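Section 2. Settling In Your Nurlow Tablecloth

Thank you for choosing a Nurlow cloth from Kelholm. We know that most people shake a new tablecloth out of the packet and have it on the table before the kettle has boiled, and there's no harm in that if company is on the way! But if you have an evening to spare, the steps in this section will help your cloth hang nicely, keep its color, and give you many years of breakfasts.

Before you begin

Check the size on the sewn-in label against your table. A comfortable drop for everyday use is 8 inches on each side. If you like a longer, dressier drop, 11 inches is lovely, though you may find it gathers in your lap when you pull the chair in close.

First wash

1. Unfold the cloth completely and remove the paper band and the small plastic tag from the corner. Snip the tag with scissors (please don't pull it, as the weave can pucker).
2. Wash the cloth by itself in cool water with a mild detergent. A little color in the water the first time is nothing to worry about.
3. Skip the fabric softener for this wash. It leaves a coating that makes spills harder to lift later on.
4. Take the cloth out as soon as the machine stops and give it a good shake, holding it by two corners.
5. Hang it over a line or a wide rail, out of strong sun.

Note: Cotton cloths may shrink a little in the first wash. We cut ours generously to allow for it, so a cloth that seems long out of the packet will often come out just right.

Removing the fold lines

Your cloth will have been folded for quite some time before it reaches you, and those lines can be stubborn old things. One wash softens them, and the iron does the rest.

6. Iron while the cloth is still slightly damp, on the wrong side, using the cotton setting.
7. Start at the middle and work outward, letting the finished part fall over a clean chair back.
8. Go over each fold line twice, with steam if your iron has it. 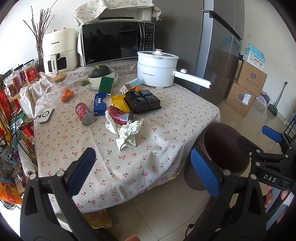

9. Let the cloth cool flat for a few minutes before you put anything on it. Warm cotton takes a crease very easily, and it would be a shame to do all that ironing again.

Caution: Never iron a cloth on top of a polished or painted table. Heat and steam pass straight through and can leave a white bloom in the finish.

Laying the cloth

10. Place the folded cloth in the center of the table and open it outward, one side at a time.
11. Smooth it from the middle with the flat of your hand. On a round-ended table, ease the extra fabric into soft pleats at the curve.

If your cloth tends to slide, the Zullance underlay (sold separately) gives it something to hold on to. Trim the underlay a little smaller than the tabletop so it stays out of sight.

Kelholm Home Textiles | Contact us | Care guides | © Kelholm 2023 | Back to top

Reader comments (3)

The damp ironing tip worked a treat on my Nagano stripe. I'd been doing it bone dry for years and wondering why the middle crease never budged.

Can I use the underlay with the oval size? The packet only shows a rectangle.

I got the 62 inch round and it did shrink a bit, but it still covers fine. Wish it came in green.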